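Flillum Tabletop Placement Set - data card
November release, prepared by the Wokudard manipulation group

Summary

Flillum is a collection of short tabletop episodes recorded to study how a policy follows spoken placement instructions. The work supports the Watier method, in which a long instruction is split into single moves before any motion is planned. The release holds 2,570 episodes, of which 421 are reserved for testing.

Objects

The object set consists of toy fruit and vegetables, a plush toy, a plate and a small bowl. A typical layout includes a chilli pepper, an apple, a cucumber and a banana on a white table.
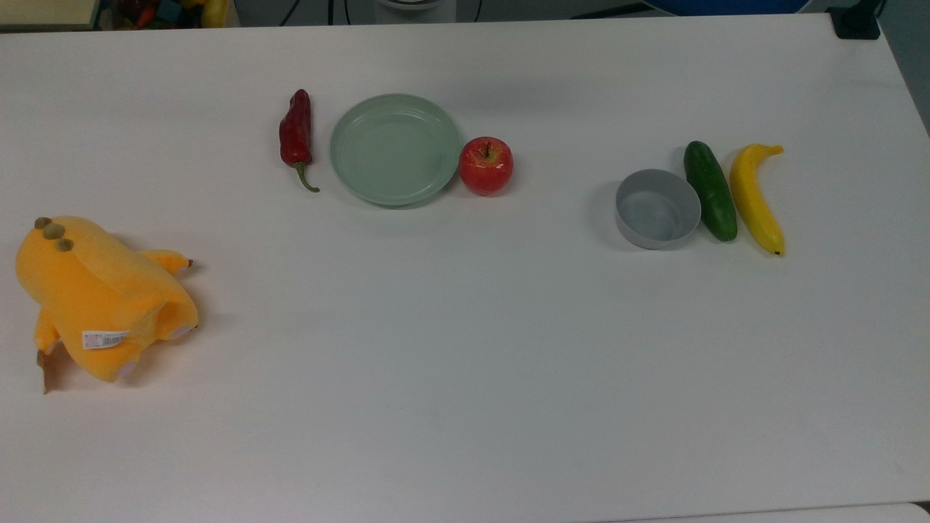 Each instruction names one item and one destination, for example "put the apple in the bowl". Items that are not named act as distractors and should be left where they are. The plush toy is never a target in the training split; it appears as a target in the test split only.

Views

Episodes are supplied with 2 views, one from the head and one from a fixed position beside the table. Left and right in an instruction always refer to the head view. Users training on the fixed view alone should convert these terms first - the conversion table is in the docs folder.

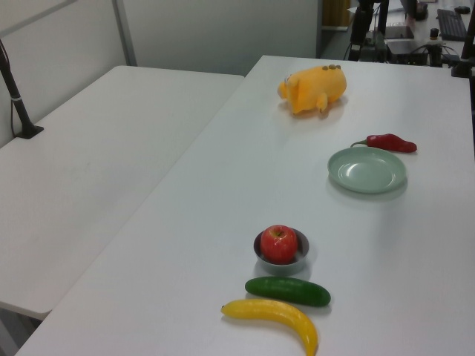 Annotation and limits

Start and end states were labelled by hand and checked by a second annotator. Where the two disagreed, the episode was removed. All recordings come from the Oshima room, and lighting varies little. Results should not be taken as evidence of performance on real food or in crowded kitchens.

Contact: Flillum data desk, Wokudard | © Wokudard | Back to top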